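October 2018
Small parts storage, bench 2

Still not sold on the divider boxes. The case for them is that small stuff stops wandering between drawers and we quit reordering things we already own. Fine. We had the same talk in September about the Perell trays and those are now full of pens.

Went through the old coffee cans first. 37 kinds of loose part once the duplicates were merged, and I'd argue half of those could go in the trash. The Midasow spacers alone come in sizes that differ by less than I can feel with a fingernail. Whoever wants them sorted can sort them.

My main doubt is the dividers. If there's a gap between the top of a divider and the lid, thin washers will slide under and we'll have soup again the first time somebody carries the box on its side. Catalog says snug fit. Catalog also said the Skesmont cabinet was square. Plan is to load one side with 40 thin washers, tip the box on end, leave it, open it, see who moved. Then again with 80.

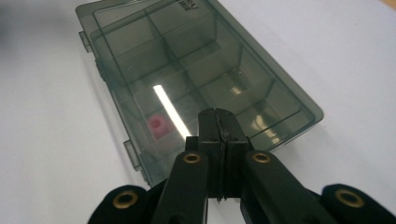

Tinted divider box, lid closed. One pink piece in a compartment at lower left.

The tint bothers me less than I thought it would. You can make out the grid and a pink part through the lid. Whether you could tell two gray washers apart under the bench lights is another question, with the glare on that lid. I say label every compartment. Macedo tape peels off smooth plastic, so paint marker, or paper slips inside.

Latches: two tabs on the long side. Want to see them after a winter of people opening them with cold hands. The last set we had went white at the hinge and snapped.

Not ordering more until the tip test is done. If it fails, back to jars with screw lids, which are ugly and take up the whole shelf but have never dumped anything on my shoes.

To do: cut paper slips, find the thin washers, clear the pens out of the Perell trays.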